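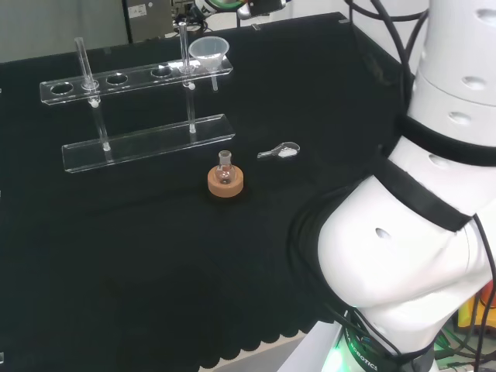
Fitzgerald Haverford

Gripper trials on the glassware bench: frequently asked questions

We have been comparing three grippers on small laboratory glassware, and the same questions keep arriving from people who want to run a trial of their own. The answers below cover the bench, the grippers, the cameras and the controller settings. They will be updated when the next round is finished in July.

Which grippers were compared?

The Climance two-finger gripper, the Seltemetti two-finger gripper with the long pads, and the Hapeta three-finger gripper. Each was mounted on the same arm with the same wrist plate. We did not test suction. Suction cups have their uses with flat-sided bottles, but a test tube gives them very little to hold on to.

What objects are in the set?

Test tubes in a clear acrylic rack, a small round-bottom flask on a cork ring, a plastic funnel and a small spatula. The rack has five holes and we normally put tubes in only two of them, so that there are free holes to move a tube into.

Why these objects and not a standard set?

They are what the people asking for the work handle every day. Standard sets are good for comparing results between sites, but most of the items in them are opaque and fairly forgiving. Glass and clear acrylic cause trouble for the camera and the fingers at the same time, and that was the point of the exercise.

Why is the table covered in black cloth?

Clear objects show up better against it. On the bare bench top the depth camera lost the tubes almost completely. On black cloth the edges of the glass and the rack catch enough light to be found in the colour picture, even when the depth reading is poor. The cloth also gives slightly under the fingertips, which helps when picking up anything flat.

The drawback is that it creeps. If the arm drags a finger across it, everything standing on it moves as well. Clip it down at the back edge and check the rack position between runs.

How many attempts were made?

1350 in all, split equally between the three grippers. An attempt is one approach, one close and one lift, whether or not the object comes up. Attempts stopped by the operator before the fingers closed were left out and run again.

Which gripper did best?

It depends on the object. For moving a tube from one hole to another, the Climance was the most reliable. Its fingers are narrow enough to come down beside a tube without touching anything else in the row. The Seltemetti was close behind when the next hole was empty and noticeably worse when it was not.

The Hapeta was the best on the flask. Three fingers closing round the neck centre it nicely, and it came up off the cork ring straight nearly every time. With two fingers the flask tends to swing when it leaves the ring.

If you can only buy one and your work is mostly tubes, buy the Climance.

What about the spatula?

None of them was good at it. The handle is slender and lies close to the cloth, so the fingertips have to come down almost flush with the surface. We had some success by gripping across the handle with the force turned well down and letting the tips press into the cloth a little. The Hapeta could not do it at all without a change of fingertip.

And the funnel?

The funnel is easy to grip and hard to put back. Any of the three will take it by the rim of the bowl. Getting the stem down through a hole in the rack is another matter – the stem is hidden from the wrist camera by the bowl, and you are working from the head view alone.

What grip force should I start with?

For tubes, start at 3 newtons and go up only if the tube slips. We used the same starting value for the flask. Higher settings are not needed for empty glass. If a tube slips at a low setting, look at the pads before you touch the force, as a dusty pad will slip at any reasonable value.

Do you need both a head camera and a wrist camera?

For this bench, yes. The head camera gives you the layout of the table and the row of holes. The wrist camera is for the last part of the approach. We tried a batch with the head camera alone and the tube placements suffered badly, mainly because the arm covers a good part of the view when it reaches across the table.

Where should the head camera go?

High, and tilted down far enough that the whole rack is in view along with some clear cloth in front of it. A low camera looks along the row of holes and cannot tell which one is which. Turn off any lamp that reflects directly in the base plate of the rack.

Which controller was used?

The Drilum controller in its compliant mode. Position-only control is not a good idea near glass. In compliant mode the arm gives way when a tube catches on the rim of a hole, and you can usually save the placement with a small sideways correction.

How long does a change of gripper take?

22 minutes, including the wrist camera check. The mechanical part is quick. Most of the time goes on the tool offset, and it is worth doing properly. A small error there looks just like a bad gripper in the results.

How much glass was broken?

More than 43 tubes and one flask. Most of the tubes went in the first few sessions, before the force limits were set. Wear eye protection, keep a brush and a lidded bin beside the bench, and change the cloth after a breakage.

Can I have the raw results?

Yes. They are on the shared drive in the folder for this trial, one sheet per gripper. Please read the notes tab first, as the column for partial slips changed meaning part of the way through.

Related items

Fitting the wrist camera bracket
Drilum controller: compliant mode settings
Fingertip pads: cleaning and replacement
Finding clear objects with a depth camera
Setting the tool offset after a gripper change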